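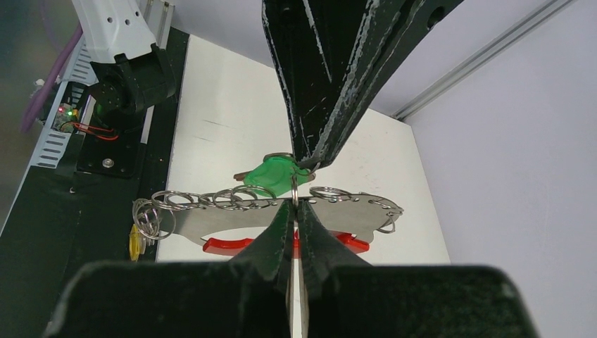
Fig. 1. Second arm on the green fob, first arm under the plate. Wrist camera.

Ticket 1073: ring hand-off misses the hole on the key plate
Status: open
Project: Pirus (two-arm bench cell)
Opened: 12/17/22
Component: handover routine, wrist camera calibration

Summary
The cell is meant to take a split ring from the key plate, pass it between the arms, and hang it back on a free hole. Picking works. Hanging does not work reliably. In the last batch of 20 cycles, the routine completed on the holes left of center and timed out on most of the others. The log shows error 143 (contact expected, none found) each time.

Setup
Both arms run the Uker controller build from November. The fingers are the Brindura pattern, long taper, reprinted with no change to the tip angle. The steel plate carries the rings, and the red plastic piece stays with it during the test. Lighting is the fixed overhead only.

Steps to reproduce
1. Home both arms and load the handover program.
2. Place the plate across the working area with the row of holes toward the second arm.
3. Run the pick with the ring upright between the tips. Fig. 2 has the grip as it should look before the transfer.

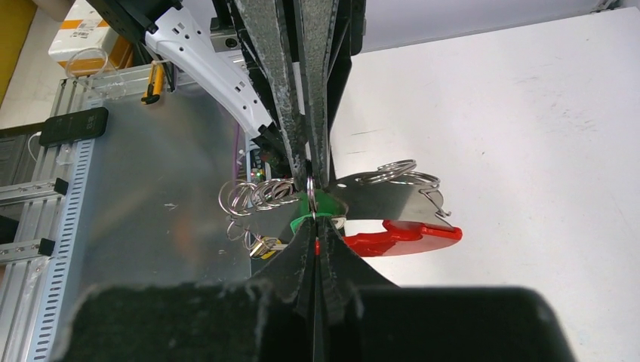
4. Start the transfer and watch the contact value on the second arm. A good cycle shows a step when the ring meets the edge of the hole. A bad one stays flat until the timeout.

Expected result
Ring through the hole, both grippers released, no error in the log.

What has been tried
Recalibrated the wrist camera against the printed grid. The residual went down, the failure rate did not.
Slowed the final approach to half speed. Fewer rings dropped, same number of timeouts.
Swapped the contact threshold for the value used on the old Arellano fingers. Worse: the routine then reported contact on rings that had only brushed the plate. Reverted.
Rotated the plate so it lies diagonally to the second arm. This gave the best run so far, and the ring hooked through a hole near the center is from that setup (Fig. 3).
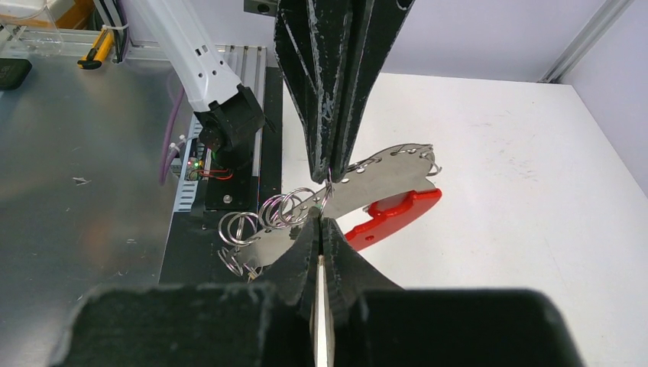 Pirus Build Group, Shared Workshop

Current theory
The hole finder runs on a threshold image, and the brushed steel throws a highlight across the upper edge of the plate. Overlapping rings make it worse – the finder takes the gap between two rings for a hole and sends the tip there. Frame 2388 in the log has the target marker in exactly such a gap.

Next steps
Mask out anything with a ring edge on both sides before picking a target.
Repeat the batch with the plate diagonal and the old approach speed, so that only one thing changes.
Do not edit the grip force in the shared config. Copy the file first.

Workaround
Set the target hole by hand in the job file. Slow, but it gets through a demo.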